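24/05/2019

Fourteen-thirty-whatever feet doesn't sound like much of a hill until you've walked up it with a full pack! Well, 1430 feet to be exact, and I made it to the top of Pellari before lunch, which I've been promising myself I would do ever since March.

The wildflowers are out. I mean really out, whole slopes of yellow and a purple one I still can't name (must look it up, small bell-shaped heads, hairy stem). I sat on the flat rock past the second gate and ate my cheese sandwich and a very squashed plum, and I could see all the way down to the lake at Milutley. Two hawks the whole time! I wrote four pages up there and they're mostly about clouds.

Came down the long way through Hviid woods, where the path is still a bog. Left boot soaked. Didn't care one bit. 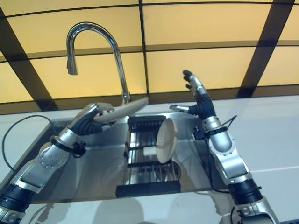
Plates at the sink, yellow wall behind.

Supper was lentil soup, the good one with lemon, and two bowls of it. I've got the map spread over the bed now and I'm looking at the Rirar ridge, which is 2000 feet and has a proper scramble near the top. The bus is the 452 and it leaves horribly early, but the light up there at that hour must be wonderful. New laces first, and more plums. My legs are going to complain tomorrow and I'm so happy.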